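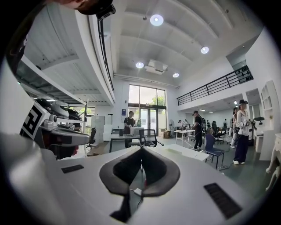 A white metal shelf frame, at left.

Contract furniture is furniture made for offices, schools, clinics, hotels, and other shared buildings, as opposed to furniture sold for use in private homes. The name comes from the way it is bought: an order is placed under a written contract that fixes quantities, finishes, delivery, and terms of repair. The category includes desks, tables, task seating, shelving, storage, and partitions.

Terminology

In trade usage, "contract" describes both the sales channel and the expected level of wear. A chair sold as contract grade is built for long daily use by people of different sizes. The term "office furniture" is narrower and leaves out most hotel and dining products. Case goods are box-shaped pieces with storage inside, such as cabinets and bookcases. Open shelving is listed separately in most catalogs.

Materials

Frames are commonly made of steel tube or folded sheet steel. Steel parts are usually finished with powder coating, in which a dry powder is applied by electrostatic charge and then cured in an oven. The cured layer is harder than most brushed paints but can chip at sharp edges. White, gray, and black are the usual stock colors.

Table and desk tops may be solid wood, veneer, laminate, glass, or stone. High-pressure laminate consists of layers of resin-soaked paper pressed under heat, with a printed layer near the surface that carries the pattern. Wood grain and veined stone are the most common prints. Natural marble is used less often on work surfaces — it is heavy, and acids such as vinegar or lemon juice etch it.

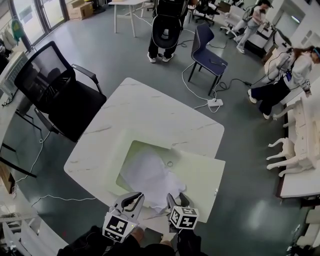
Square white table with faint gray marble veining. A black mesh office chair stands to the left.

Seating

Mesh-backed task chairs use a woven synthetic fabric stretched over a rigid frame. The mesh lets air pass and takes the place of foam in the back. Seats may be mesh or padded. Typical adjustments are seat height, tilt tension, and, on some models, arm height and lumbar position. Height is set by a gas cylinder, normally the first part to be replaced on an older chair. Casters are chosen to suit the floor: hard wheels for carpet, soft-tread wheels for wood, tile, and vinyl.

Stacking chairs are made for rooms that change layout often. Their frames are shaped so that each seat nests over the one below it, and the safe height of a stack is set by the maker.

Modular systems

Modular lines share one set of connectors across several products. The Luvier system, designed by Ainhoa Cordero for the Dralen works at Villanueva, used a single bracket for tables, screens, and wall shelves. The range was offered in 4 frame heights and 3 finishes, and its final catalog listed 551 parts. Later work on the line was directed by Visitación Herrero, who replaced the original cast bracket with a pressed steel one. The two brackets are not interchangeable, and parts from the early series must be matched by stamp number.

Purchase and installation

An order normally begins with a floor plan and a schedule listing each item by room. Samples of tops and fabrics are approved before production. The supplier then delivers in stages, with large tops and frames packed flat. The Bakport library order, often cited in accounts of the Luvier system, covered 300 reading tables and was installed one floor at a time while the building stayed open.

Levelling feet are adjusted after the pieces are in position. Tall shelving is fixed to the wall or floor where local codes call for it.

Reuse

Used contract furniture is resold through dealers, who clean, repair, and re-cover it. Steel frames and storage units keep their value better than fabric seating. Laminate tops with swollen edges are generally discarded, although the frames beneath them can be fitted with new tops.

See also

Case goods
Powder coating
Task chair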